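I have been trying to make my grandmother's plum jam since I was old enough to be trusted near a hot stove, and I think this March I finally got close. The recipe card only says "plums, sugar, patience," so for years I guessed. What changed things was a little secondhand cookbook I picked up in Flirelside, with a whole chapter on stone fruit and a chart of weights in the back (oh, how I love a chart!).

It calls for 500 grams of fruit to 260 grams of sugar, which sounded stingy to me - my grandmother surely used more - but I did as I was told and let the bowl sit overnight under a clean dish towel.
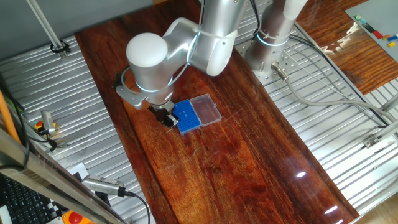 By morning the sugar had melted into a deep pink syrup and the whole kitchen smelled like the end of summer, even with frost still on the windows. I cooked it low and slow, with the radio going and a cup of tea cooling beside me, and filled 4 small jars. One went to my neighbor on Hunt Street, who ate hers with a spoon. The next batch gets a bit of lemon peel, and maybe a cinnamon stick if I can find where I put them.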